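Progress report: good practice for walking robots in shared hallways
Last updated: 11 Nov 2022

Dear Constanza, it has been a full and rather happy stretch since June, and Iara and I have the doorway rules nearly ready in draft. We are still testing them in simulation,

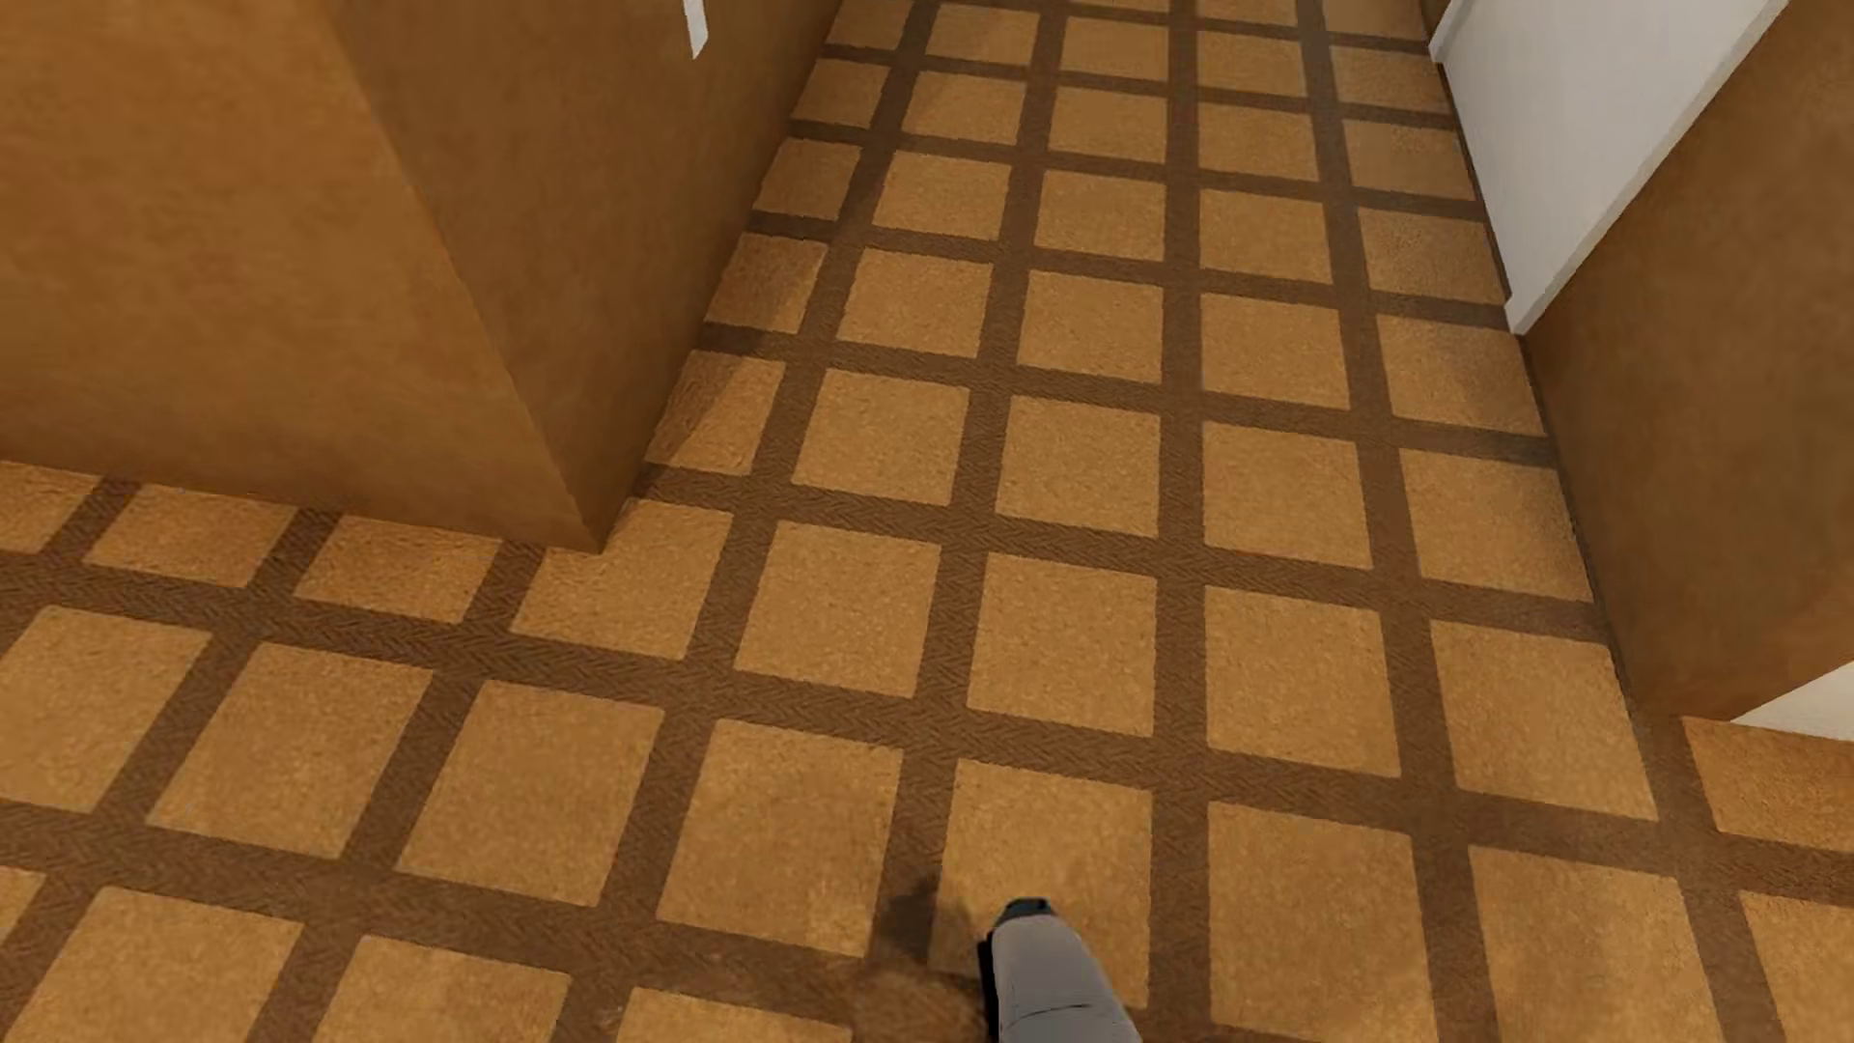
and that has let us argue over wording at our leisure! The corner rule alone took 2 rewrites.

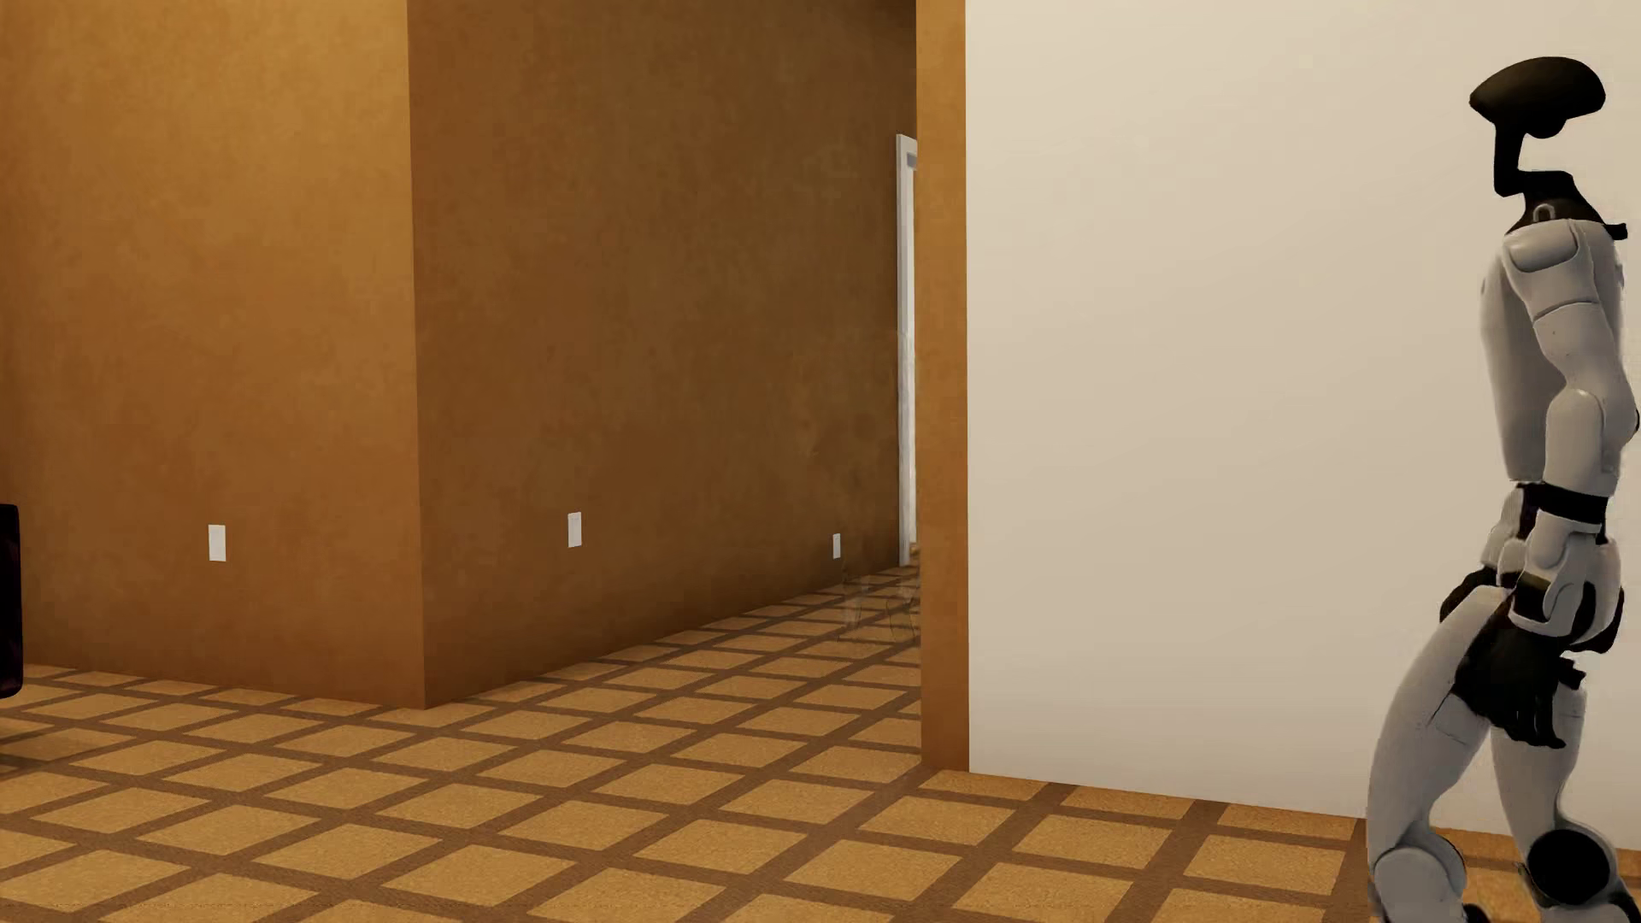

Still to do

Hongmei would like the right-of-way section made plainer for building staff, and we quite agree. We have 600 left for review.

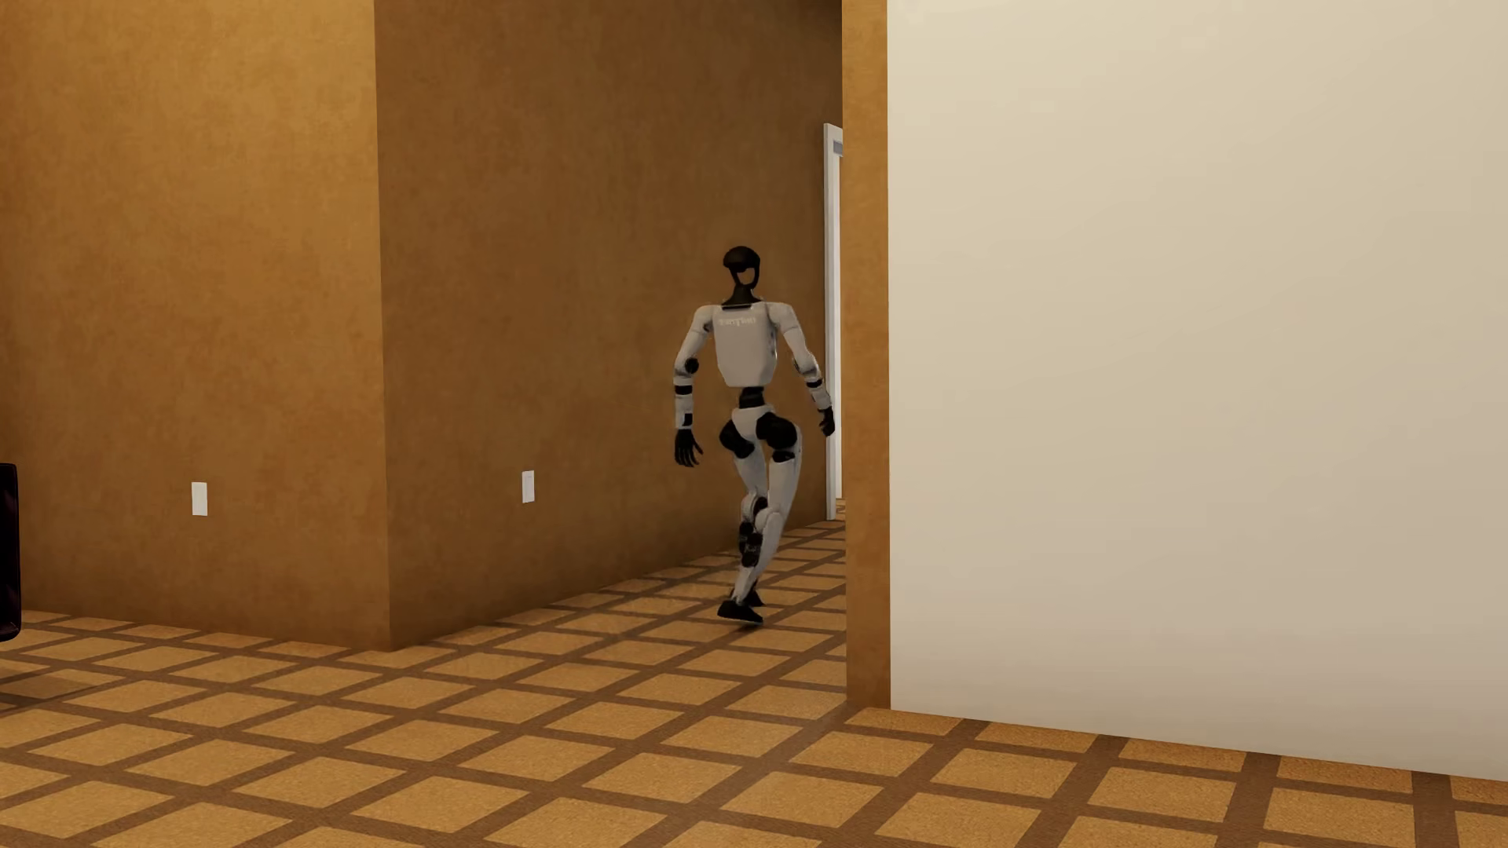 Simulated humanoid at the hallway opening.

With thanks, Yamila Olivares, Dovora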